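Setting Up Your Bumesach Wallet: Part 3, Joining a Local Credit Circle

OK, you've got the app, you've picked a PIN you can remember, and your home screen says zero. Perfect! Zero is where every member of the Eltness exchange starts, me included, and it's a perfectly good number to trade from. In this part I'll walk you through joining a circle, making your first payment and reading your balance without panicking (I panicked, so I've put that bit in for me).

A quick word on what you're holding. Our credits are called boles, after Bolville, where the first circle met. You don't buy them. They come into being when one member pays another, so one side goes up and the other goes down by the same amount, and the whole circle always adds up to zero.

Before you start

You'll need your member number, the invite code from your welcome letter and a phone that can get online. Have the letter in your hand, not in the other room. The code screen times out after 70 seconds and I've lost that race more than once.

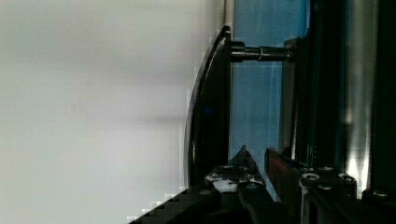 What happens if I never get my balance back up to zero?
Your account stays open, and you can keep earning at any time. Once you reach your spending floor you can't pay anyone until you've sold something, and if you leave the circle we'll ask you to settle up first, in work or goods.

Joining the circle

1. Open the wallet and tap Circles, then Find a Circle.

2. Type Eltness. You'll see two entries. Pick the one marked "members" — the other is our practice circle, and boles in there aren't worth a thing.

3. Enter your invite code, with no spaces and all capitals.

4. Read the member agreement. It's short, I promise, and the part on spending floors really matters.

5. Tap Join. Your name will show up in gray until one of us approves it. We do approvals on Saturday mornings, so if you sign up on a Sunday, you've got a bit of a wait ahead of you. Sorry!

Note: New members begin with a floor of minus 70 boles. After you've completed 3 trades as a seller, the floor drops to minus 286. Those limits are set by the circle and the app can't change them for you, however nicely you ask.

Posting your first offer

6. Tap Market, then the plus sign.

7. Choose Offer or Want. Post one of each if you can. People love a Want, and it's often how the first trade gets going.

8. Write a plain title. "Bread, two loaves, pick up after 5 p.m." beats "Baked goods" every single time.

9. Set a price in boles, or tick Ask Me if you'd like to haggle.

10. Tap Publish. Your offer stays up until you take it down, so do take it down when the bread is gone.
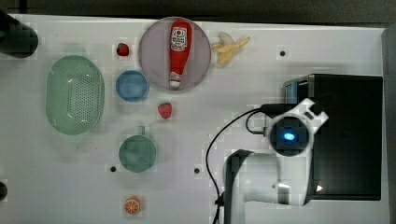 Reading time for this part: 3 minutes

Making a payment

11. Tap Pay and enter the seller's member number. Mine is 313, if you want to see what a filled-in profile looks like.

12. Type the amount and a few words about what it's for. You'll be glad of those words when you look back through your history next winter.

13. Check the name that pops up under the number. Check it again.

14. Tap Send and enter your PIN.

Caution: Payments can't be reversed from your end. If you pay the wrong member, message them and ask for the boles back. If that goes nowhere, use Report a Trade and we'll step in.

Caution: Never trade boles for cash. It's in the agreement, and it's the one thing that gets an account frozen straight away.

Reading your balance

15. Tap the number at the top of the home screen. Green means you've given more than you've received, and blue means the reverse.

Blue isn't debt in the bank sense. There's no interest and no late fee, and the person you paid already has their credits to spend. I went down to minus 52 in my first month (firewood, mostly) and it felt awful until a neighbor pointed out that half the circle has to be below zero for the other half to be above it. OK, the halves aren't exact, but you see what I mean.

Trading with other circles

You can also pay members over in Ametepe, who run the same wallet. Switch on Partner Circles under Settings, then pay as usual with the letter A in front of the member number. These trades take overnight to show up, so don't send the payment twice just because it hasn't appeared by dinnertime.

If the A gives you an error, close the app all the way and open it again. Still stuck? Go to Help, then Ask a Member, and tell us which step you were on.

Next: Part 4, Changing Your PIN and Moving to a New Phone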